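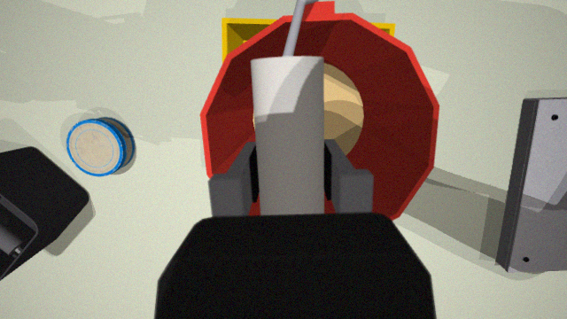 **Cell 3 catch-up – gripper and sim model, June**

Present: Ghada Nseir (chair, also notes, sorry for typing), Dilbridge maintenance x2, Fivmont on the phone from 8. Apaza sent regrets.

**1. Last minutes**

Accepted. One fix – finger pads were ordered by Firnwood, not by us.

**2. Finger wear, real cell**

- Left pad worn more than right again. Same pattern as before the swap.
- Dilbridge think the fingers aren't centring, left one touches first and drags the part across. Want to check the coupling before anyone orders more pads.
- Pads currently changed at 3000 cycles. Fivmont asked to stretch it. Not until the centring is sorted.
- Grease: whoever did the slides last used the wrong tube. Wiped off and redone. Right tube is now in the grey cabinet, top shelf, labelled.

**3. Sim model**

- Gripper model reloaded after the update. Cylinder with the rod is the test part for now, held upright between the two fingers, flat faces on it. Keep that as the standard pose so we're all comparing the same thing.
- Rod leans a bit to the right in the view. Ghada wants the part file checked against the drawing before we blame the grip. Could be the model, could be the grasp angle, could be just the camera angle.
- Clutter stays in. Red eight-sided bowl with the tan ball, blue-rimmed puck, the bracket with the two holes. Fivmont would sooner have a bare floor for the centring runs, argued a while. Agreed: clutter in for pick runs, second copy of the file without it for centring.
- Bowl collision shape still not looked at. If it's a solid lump the ball has no business sitting in it, so probably fine, but someone needs to open it up and look.
- Finger friction value in sim is whatever it shipped with. Needs a number off the real pads, new and worn both.

**4. Calibration**

- Tool centre point redone after the bump at the fence. Old values kept in the log book, dont delete.
- Homing takes two goes some mornings. Dilbridge suspect the sensor cable where it goes round the wrist. Re-route with more slack and fit a new clip.
- Force limit stays at present setting. No changes on the pendant without writing it down – this has come up before.

**5. Spares**

- Firnwood quote is in, 600 for the pad set plus one spare coupling. Ghada to approve once the coupling check is done.
- No spare wrist cable on the shelf. Add to the order.
- Old fingers to be kept, bagged and tagged with the cycle count. Apaza wants them for measuring.

**6. Actions**

| What | Who |
|---|---|
| Check coupling and centring, feeler gauge both sides | Dilbridge |
| Compare rod part file with drawing | Ghada |
| Second sim file, no clutter | Fivmont |
| Open up bowl collision shape | Fivmont |
| Friction test, new and worn pads | Apaza (to be told) |
| Re-route wrist cable, new clip | Dilbridge |
| Add cable to Firnwood quote | Ghada |

**7. Other business**

Lockout tags – two missing off the board. Put them back please, no questions asked.

Fivmont raised moving cell 3 nearer the door. Parked till next meetng.

Next one after the coupling check, same room. Ghada will send the time round.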